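Clilora adopts written rules for robot disassembly cells

13 Jun 2018

JELLIMSTEAD - Clilora, the electronics recycling firm on Fothergill Road, has put a written set of working rules in place for the robot cells where it develops methods for taking apart desktop computers. The rules were drafted in March and now apply to all 3 cells at the site.

Under the rules, every computer must be unplugged and logged before it goes on a work table. Side panels come off by hand. The operator then checks the inside for swollen parts, loose screws and cables that cross the path of the arm, and signs a sheet before the program is started.

Hard drives get a section of their own. A drive has to be placed in a fixture as soon as it leaves the case, and it may not be laid flat on the table or stacked on another drive. Its serial number is recorded before the next computer is brought in.

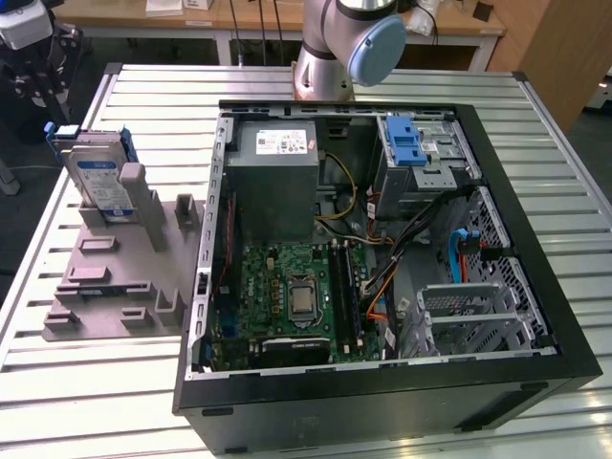 Power supplies are to be removed whole. Opening one inside a cell is not allowed, whether by hand or by machine, and units with damaged housings go to a separate bench.

"Most of this was already habit, but it was different habits in different cells," said Mỹ Quách, who manages the site. "A new operator should get the same answer from everybody."

The document runs to 7 pages. It also sets a reduced arm speed for any test with a person inside the marked floor line, and requires a stop button check at the start of each shift. Changes to a program must be tried on a scrap case first.

Thắng Ông, a safety engineer at Dosura, reviewed the draft for Clilora. He asked for one addition, a rule that fixtures be bolted down and inspected for cracks.

Clilora has handled office equipment in Jellimstead since 1990. Staff with questions about the rules can call the safety desk at extension 798.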